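Tidying a living room with a stone floor: couch throws, cushions and things left on the ground

Most of what follows applies to any living room. The notes on marble apply to polished or honed calcareous stone, meaning marble, limestone and travertine, and can be skipped by readers with tile or wood.

Order of work

Work from the top down and from the couch outward. Fabric sheds lint and crumbs when it is moved, and a floor cleaned before the throw is shaken will need cleaning again. The order used on this page is:

1. Clear the floor of shoes and loose items.
2. Strip the couch: cushions, throw, any clothing.
3. Vacuum the seat and the gap behind it.
4. Put the throw back and set the cushions.
5. Dust walls and ceiling edges if they are due.
6. Dry mop the floor, then damp mop.

If step 5 is due, move it ahead of step 4 and leave the throw folded in another room until the dust has settled. Thirty minutes is enough with the windows closed.

Shoes

Shoes are the main source of grit on an indoor stone floor. Quartz sand is harder than marble and will dull a polished surface along the walking line, usually between the door and the couch. Lift shoes straight up. Do not push them aside with a foot, as any grit under the sole is dragged across the stone.

A boot tray should have a rubber or felt underside. Check the underside once a month and rinse it if it has picked up sand. Cheap black rubber can leave a stain on pale marble if it stays in one position for a long time, so put a sheet of undyed felt between the two.

Stripping the couch

Take clothing off first and sort it on the spot. A heap of gray cloth on the end of a couch tends to be moved from one end to the other until laundry day. Two piles are sufficient: wear again, and wash. Anything not identified goes in the wash pile.

Cards, small boxes and paper items come off next. Put them flat on a table or shelf. If they are left propped on the couch back they will slide down behind the seat as soon as the throw is pulled.

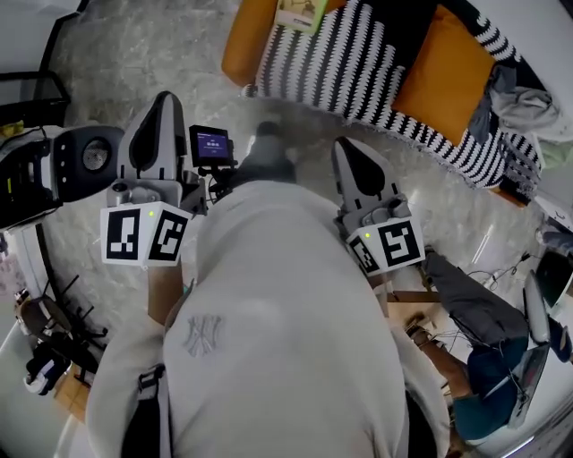 Zigzag throw with the fringe hanging toward the floor, orange cushions still to come off.

Handling a fringed throw

The fringe is the weak part. Hold the throw by the body of the fabric, a hand's width in from the edge, and never by the tassels. Fold it toward the center of the couch before lifting it so that the crumbs stay inside, then carry it outdoors to shake.

Bold black and white patterns need some care in washing. Dark dye can bleed into the light areas, and the result is permanent once it has been through a dryer. Test a dark section first: press a damp white cloth on it for one minute. If color comes off, have the throw dry cleaned or wash it alone in cold water with a dye-catching sheet. If the cloth stays clean, a cold gentle cycle is normally safe, subject to the care label.

To keep the fringe from tangling in the machine, fold the throw so that the fringed edges lie inside and put it in a mesh bag. Comb the fringe with a wide-toothed comb while it is still damp. Dry flat or over two parallel rails.

Putting the throw back

With a zigzag pattern any misalignment shows from across the room. Use the pattern as a gauge:

Find one row of zigzags near the middle of the throw. Lay that row along the front edge of the seat. Smooth toward the back, then up the backrest. Tuck only at the crease between seat and back, and tuck evenly from the center to the ends. Let the front drop hang last.

The fringe should clear the floor by at least an inch. A fringe that touches stone collects dust and gets caught by the mop. If the throw is too long, take up the surplus in the crease. A length of foam pipe insulation pushed in on top of the tuck holds it there without pins. Dilruba Mridha wrote to me in October with this method after losing several tucks a day to her dog, and I have used it on two couches since. Cut the foam four inches shorter than the seat width.

Cushions

Vacuum cushions on both sides with the upholstery head at low suction. Plump them by compressing from the sides, not by hitting the face, which shifts the filling to the back.

Strong colors such as orange fade faster than neutral ones in direct sun. Swap the cushions end for end each time the couch is stripped so that they fade at the same rate. If one cover is washed, wash the matching cover with it even if it looks clean.

Place one cushion at each end. Cushions left in the middle of a throw pull the fabric forward whenever somebody sits down.

Walls and ceiling

Plain white walls are forgiving of dust and unforgiving of smears. Use a dry microfiber pad on a flat mop head and work in vertical strokes from the top. Marks at hand height can be taken off with a barely damp cloth and one drop of dish soap in a quart of water. Try it behind the couch first – flat paint can burnish and leave a shiny patch that is more visible than the original mark. 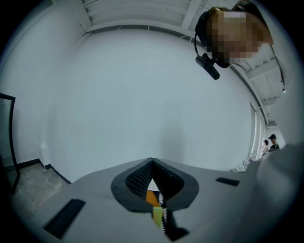
Exposed beams and slats need a different tool. A flat pad only reaches the underside, while most of the dust lies on the upper faces. Use a bendable duster with the head set at a right angle and draw it along the length of each beam toward you. Working across the beams drops dust into every gap. Ribbed panels are done the same way, following the ribs.

For hanging lights, switch off and let the fitting cool. Hold the fitting steady in one hand and wipe the cable downward with the other. Do not let the cable carry the pull of the cloth.

Tall mirrors and glass panels in dark frames should be wiped frame first, glass second. Spray the cloth, not the glass. Liquid that runs down into the lower frame joint lifts the finish over time, and black finishes show this early.

The floor

Dry mop first, in straight overlapping passes, starting at the wall farthest from the door. Shake the mop head outdoors when the couch area is done.

For the damp pass, use a pH-neutral stone cleaner at the dilution on the label. Vinegar, lemon and bathroom descaler all etch marble. The mop should be wrung until it does not drip. Change the water when it looks gray. Buff dry with a clean towel if the marble is polished, or leave it to air dry if it is honed.

Couch feet should have felt pads. Replace them when they have compressed to half their thickness or when grit is visible in the felt. Lift the couch to move it, with one person at each end.

Intervals

Floor, dry: every second day.
Floor, damp: weekly. I do mine on Wednesday.
Couch stripped and vacuumed: weekly.
Throw washed: every two months, or after spills.
Walls, beams and light cables: twice a year.
Felt pads: check at the same time as the beams.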